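La laverie Goneo promet, l'immeuble attend

« Je n'y crois qu'à moitié », prévient d'emblée la gérante de la laverie Goneo.
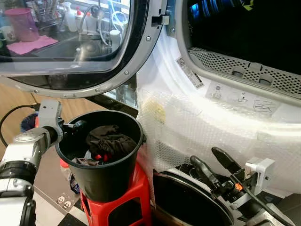

Le contrat signé avec Povia prévoit 300 lessives par mois pour les locataires de l'immeuble. Elle juge le chiffre fantaisiste. « Qui va descendre son linge au sous-sol pour deux euros de moins ? » On lui fait remarquer que la machine a encore du papier bulle sur la carrosserie et que le seau noir, sur son tabouret rouge, est déjà plein de vêtements sombres. Elle hausse les épaules. « Un seau, ça ne fait pas une clientèle. »

Le cycle rapide de 7 kilos ? « Sur la notice, oui. Avec des jeans, je demande à voir. » Quant aux économies d'eau annoncées, elle attend la facture d'avril. Povia parle d'un second local rue Goten. « Qu'ils commencent par régler l'évacuation de celui-ci », répond-elle, avant de retourner à ses comptes.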